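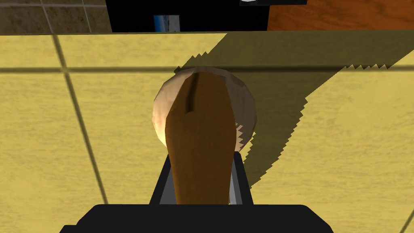
4. Recording demonstrations

This section covers recording in the Pellow simulator, from opening a task to handing over a finished batch. You should already have paired your hand controllers (section 2) and finished the practice house (section 3).

A demonstration, or episode, is one complete attempt at one task. The training side only sees what is in the episode file: the camera views, the arm positions, the gripper commands and the task sentence. Anything you say out loud or intend to do is not recorded.

4.1 Before you start

1. Sign in to the Pellow launcher with your operator ID. Do not use another operator's ID, even for a test.
2. Choose the batch you were assigned. The batch name is on your work sheet and ends in a house name, such as Vustel or Detasham.
3. Wait for the house to load fully. Floors and walls come in first and small objects last. If you begin while objects are still loading, the episode will be rejected.
4. Read the task sentence at the bottom of the window. It stays the same for the whole episode.
5. Open and close both grippers once, then leave them open.
6. Check that the counter at the top right shows 0 frames.

Note: Objects are placed again every time an episode loads. Do not expect an object to be where it was in the last one.

4.2 Driving to the work area

1. Press and hold the left thumb button to release the base.
2. Push the left stick gently. Speed follows how far you push it.
3. Stop in doorways and look both ways before turning.
4. Let go of the thumb button when you arrive. The base locks after a short delay, and the arms can then be used at full reach. 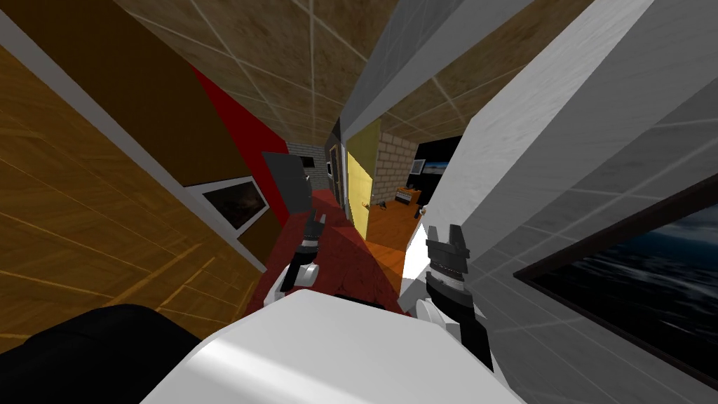

Most rejected driving segments come from arms that touch a wall or a door frame. The body may fit through a hallway with room to spare while one arm does not, so look at each gripper separately before you move off. With the view tilted, as in this hallway, it helps to pick a fixed thing behind each one: the left gripper lines up with the dark gray door panel farther down, and the right one is against the white wall. If you mean to go through the open yellow door, plan the turn for the whole robot, including the right arm. Pull both arms in before the turn and bring them out again on the other side.

Caution: Do not push objects or doors with the base. The simulator allows it, but the episode will be marked as a collision.

If you lose track of where you are, stop and press Map. Time spent in the map view is not recorded.

4.3 Reaching and grasping

1. Switch to the gripper view for the arm you are using.
2. Open the gripper all the way before you approach.
3. Bring the object between the fingers. Correct your line early, while you are still well short of it.
4. Close in one motion. Do not tap the trigger.
5. Hold still for 2 seconds with the object gripped.
6. Lift straight up until the object is clear of the surface, then move toward the target.

For long objects, grip at the narrow part if there is one, unless the task sentence says otherwise. Watch what is next to or behind the far end of the object. It is easy to look only at the fingers and sweep something else off the counter.

Shadows can be hard to read. Their edges are jagged in the simulator, and a strong shadow may hide the side of a light object. Change the arm angle a little if you can't tell where an object ends. Do not change the lighting setting, which must stay at the value saved with the batch.

4.4 Working over an edge or into a gap

Some tasks call for an object that is low down between a wall and a cabinet, or on the floor below a counter. These take longer than counter tasks, and Chidiac, the review tool, gives them a longer time limit.

1. Park the base as close as you can without contact.
2. Raise the arm above the level of the counter.
3. Point the gripper down and check that both fingers are clear of the wall and the cabinet front.

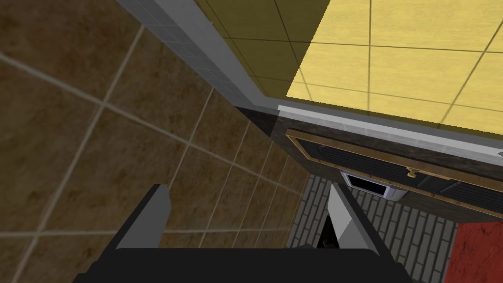 4. Lower the arm in short moves. After each one, look at the space on both sides of the fingers.
5. Keep the gripper open until it is level with the object. A half-closed gripper on the way down is the usual reason for a missed grasp.
6. Come back up along the same line.

Distance is the main problem when you look straight down. The floor may look close to the fingers when there is still a long way to go. Use a cabinet edge or a handle part of the way down as a marker, and switch to the head view if you are still unsure.

Note: Do not guess at dark shapes. A shadow on the floor can look like a small object. Move the arm sideways and see whether the shape moves with it.

4.5 Releasing and ending an episode

1. Lower the object until it touches the target surface.
2. Open the gripper fully.
3. Back away along the direction of the fingers before you lift or turn.
4. Leave the gripper open and hold the arm still until the End light comes on.
5. Press End once.

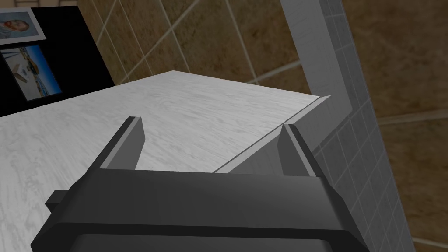 Figure 4-4. Gripper open, nothing held, with the countertop in view between the fingers.

Do not press End while the arm is moving. The last frames are used to decide whether the task was done, and a moving view makes that harder. If you knock the object after letting go of it, do not fix it in the same episode. End, mark the episode as Failed, and go on to the next one.

4.6 Marking your episodes

After each episode the launcher asks for one of these marks:

Good - the task sentence was carried out, with no collisions and no more than one retry.
Recovered - the task was carried out, but you dropped or missed the object and tried again. These are wanted. Do not mark them Failed.
Failed - the task was not carried out.
Discard - the episode is no use at all, for instance if a controller lost tracking or objects were missing.

Failed episodes are kept and used. Discarded ones are deleted overnight and can't be brought back. If you are unsure between the two, choose Failed and add a comment.

Do not try to make every episode look the same. Start from different spots, use either arm where the task allows it, and come at the object from more than one side. A batch of 293 near-copies teaches the system very little.

4.7 Breaks and handover

Take a break after every 30 episodes, or sooner if your wrists are sore. The launcher does not force one. Set the controllers down on the stand with the triggers free, or the session will keep recording trigger noise.

When the batch is complete:

1. Press Close Batch and wait for the upload bar to reach the end.
2. Check that the number of episodes in Chidiac matches your work sheet.
3. Write down any house faults, such as an object stuck in a wall, with the episode number.
4. Send the sheet to Adjoa Agbenyega. Questions about rejected episodes go to Zihan Tang.

Section last changed Feb 16, 2021. The hold time in 4.3 replaces the shorter one used for the January batches. Episodes recorded with the old hold time do not need to be redone.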